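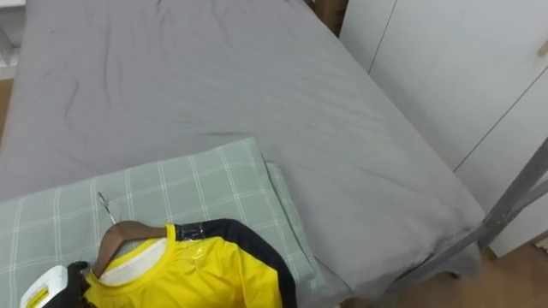 Progress report to Skorngate, household tasks program
Prepared by Debashish Howlader, Relar
20 March 2023

The question you asked us at the start was whether a two-armed machine can take over ordinary bedroom chores in an ordinary bedroom. Our answer for now is partly. Kimo, our control software, has logged 3681 attempts since the grant began. Of these, 1135 were clothes on hangers, which is the chore we report on in this period.

Picking up a hanger from a flat surface is the step we trust most. Getting a shirt onto the hanger is harder. Slick sports fabric slides off one shoulder while the other is being seated, and a narrow neck opening leaves little room for the fingers. We got 518 clean results out of the 1135, with no person stepping in.

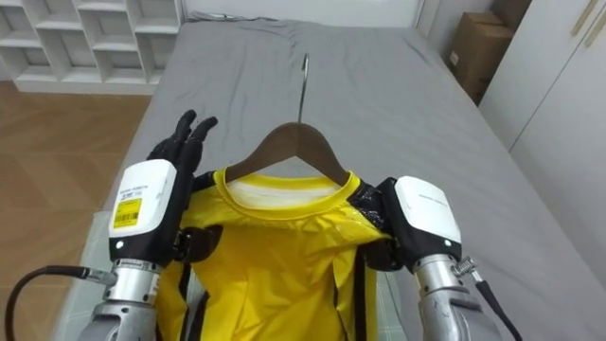

Both hands have to work at shoulder level at the same time, and the software still moves them too much in turn - one waits, then the other. A person does this without thinking about it. Changing the timing is our main job for the next period.

Folding blankets and making the bed are behind plan. Fitted sheets in particular are not close, and we would rather move them to the second year than report weak numbers.

Spending is on budget apart from 2000 dollars for replacement finger covers, bought through Mackay. We ask that this be moved from the travel line. The full attempt log can be sent on request.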